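Bremamell Movie Night Box - Borton Edition

I started making these boxes for my sister's birthday and I've now packed over 100 of them, so I guess this is a product! Each box comes with 20 sealed cards, and every card has one older thriller on it, a short spoiler-free intro from me and a snack idea (the heist ones get popcorn with way too much butter).

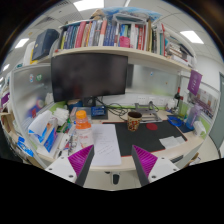 The Borton Edition is all small-town mysteries, the slow kind with rain and a sheriff who won't return calls. I picked them on weeknights in May, and I'm still fond of the Lund card, which I rewrote more times than I'd like to admit. You don't need a home theater for any of these - a black monitor on a desk with a tangle of cables behind it will do fine if you turn the lights down.

Price is $23, and shipping takes 2 weeks. The films themselves aren't included, so check your library or whatever you stream on. If you already own the Grundusix box, don't worry, there are no repeats between them!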